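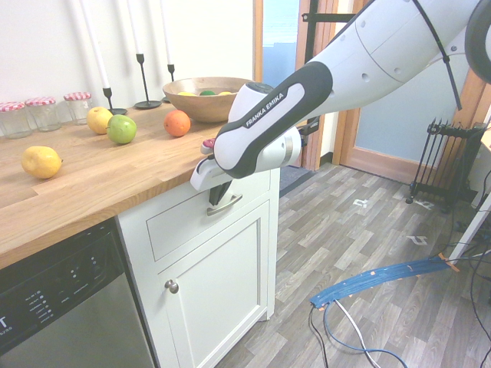 The Top Drawer

I was hired at Delacroix to lay out the kitchens in the rental houses. I did it for 17 years. Plates, bowls, jars with the checkered lids, candles at the back, fruit on the counter. When Skutus put the arm in, they told us our hours would stay the same until January.

The first week, it worked on the top drawer. It came down over the edge of the counter with its fingers pointed at the floor, and I stood by the door with a clipboard and wrote down whether it got hold of the pull. It missed 27 times before lunch. I could have opened that drawer with my knee while holding a stack of plates.

The woman who worked with me had been there longer than I had. She brought her own apron and kept it on all day, although there was no layout work to do. Each time the arm missed, she moved her hand a little at her side. I saw that my hand was doing it too.

By the end of the week it was missing less. The supervisor brought in doughnuts from the place across from the Grorska office. We ate them in the hall.

"It doesn't get tired," he said.

"Neither do I," she said. She had been on her feet since six and she sat down right after she said it.

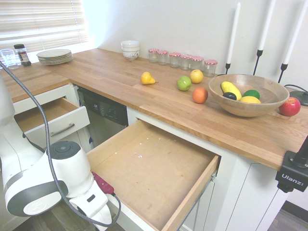 Both Drawers Open

In January they kept 2 of us out of 30. I was one and she wasn't. My new title was attendant. I put the fruit out, I checked that the drawers were empty, and I pressed the green button and waited.

Some days the arm stopped with both drawers open and stayed that way. Then I called Irkia, where the support line was, and a young man asked me to describe what I saw. I told him about the drawers and the cable and where the pear was. He said I was very clear. I said I knew the kitchen.

She phoned me one evening to ask if they still put the bowls in the corner. I said they did.

"That was my idea," she said. "Before that they were by the sink."

The next morning I got in early. The arm was parked and the lights on it were off. I took the bowls down, wiped the corner, and put them back where she liked them. Then I shut the top drawer and pressed the button.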